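Plostar Councillor Edition: a receipt scanner for people who have something to declare

Reviewed by Szu-yu Shek
30 May 2026

Public life used to leave a paper trail. Now it leaves a trail of paper, most of it at the bottom of a tote bag, and Plostar would like to sell you a small gray box to do something about that. The Councillor Edition is a desktop scanner with software that reads your receipts, sorts them into the categories your council allows and publishes the result to a page that any resident can search. I borrowed one for the month after Herncombe town council voted to make its members use it.

Setup took most of an evening. The scanner itself is fine. The software wanted my ward, my allowance band, my party and my mother's maiden name, in that order, and then logged me out. Once I was back in, it fed through a stack of around 90 old receipts without a jam, which I can't say for the last copier I was trusted with.

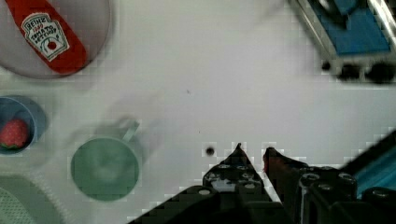

Ketchup: subsistence or hospitality? The rules run to two paragraphs.

Accuracy is good on train tickets and printed till slips. It is bad on anything faded, folded or written by a taxi driver. A parking stub came back as a charitable donation, and a sandwich was filed under Training and Development. You get the chance to correct these before they go public, but the button for that is pale gray on slightly paler gray, and the one marked Publish is the size of a playing card.

Vy Trương, who sits for the harbor ward in Herncombe, found this out in her first week. Her dry cleaning went up on the public page before she had finished her coffee, under Constituency Surgery. She got three emails about it, one of them supportive. She still prefers the thing to the old spreadsheet, which only the finance office could open and only on a good day.

The part I expected to dislike is the redaction tool. You drag a box over whatever you want hidden, type a reason, and the reason is published next to the black bar.

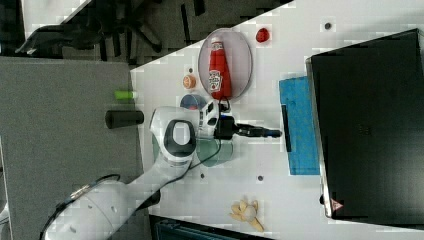 I hid my own street address, typed "address," and felt like a spy for about a second. Then I tried to hide the price of a lunch. The software allowed it, and put my explanation ("embarrassment") on the page in the same type as everything else. That is a better safeguard than most of the ones I have sat through meetings about. Lộc Mạc at the Ledmont weekly, who has spent years asking for documents and receiving large black rectangles, told me he'd have paid for the license himself.

Searching is less happy. Residents can look up a councillor by name, but accents defeat it. Type Tô and you get every member with a "to" in the surname, plus a tow truck invoice. Đạt Đinh, a Ledmont councillor who claims almost nothing, can't be found at all unless you know his claim numbers, and he has taken to reading his expenses aloud at the start of his ward meetings. Attendance is down.

The price is $300 for the scanner and $5 a month per member. The monthly fee is itself a claimable expense, and the software files it for you, correctly, every time.
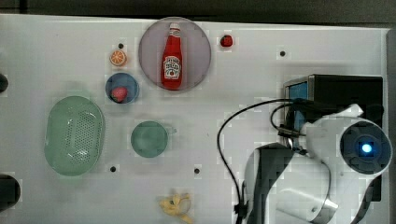 Filed under: Town Hall / Office Gear

Would I buy one? For a council that has already decided to be open, yes. It saves an afternoon a month and makes the numbers easy to read. For a council that hasn't, there is plenty of room to publish late, and the software will send a polite reminder that can be switched off in Settings. I'd like to see that switch removed and the Publish button shrunk, and someone should introduce the search box to the rest of the alphabet.

Score: 3 out of 5. Plostar says a fix for accented names is planned for August.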